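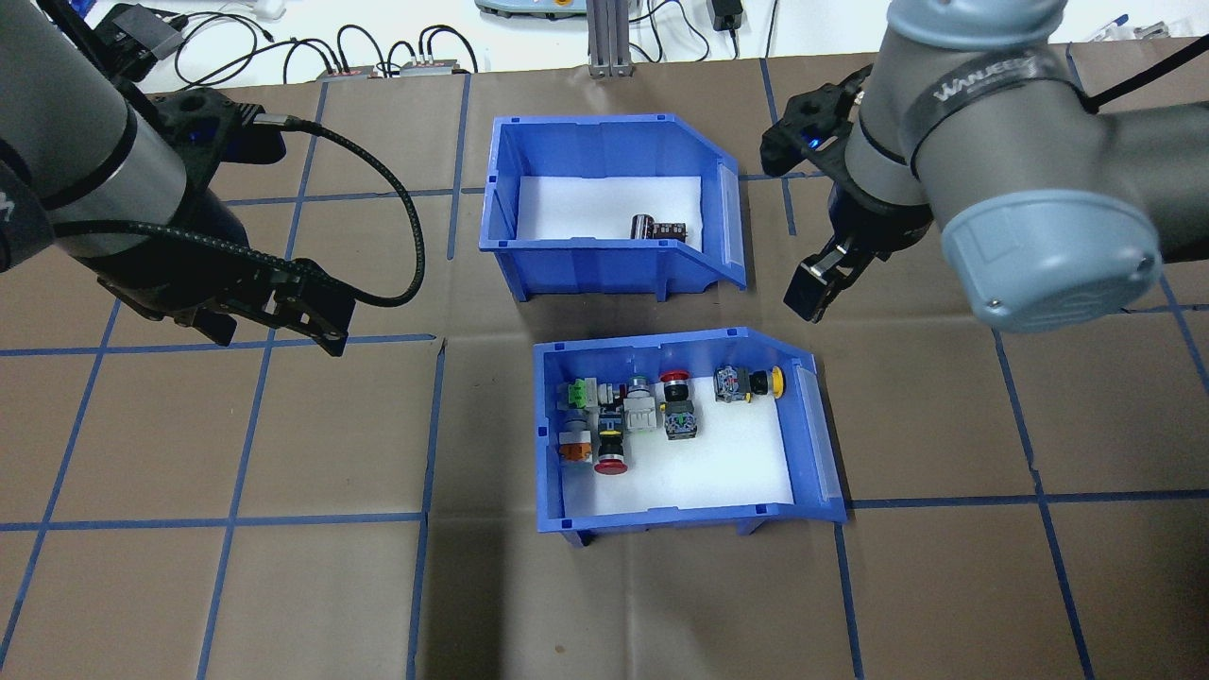 Friday, the left arm and its cable

Well, it stopped again, this time on cycle 283, and I was halfway through my tea. The left arm faulted on its way to the upper bin with a torque warning. My money is on the coiled cable, which I think tightens whenever the wrist turns past a certain point, though Kai-wen suspects the gripper settings and she may well be right, bless her. I've dropped the speed to 28 per cent for now. Please, everyone, hit the proper stop on the bench if it jerks, and don't reach for the mushroom button in the lower bin! It's only a part to be sorted and isn't wired to anything. Kwok-wai is bringing cable clips on Monday.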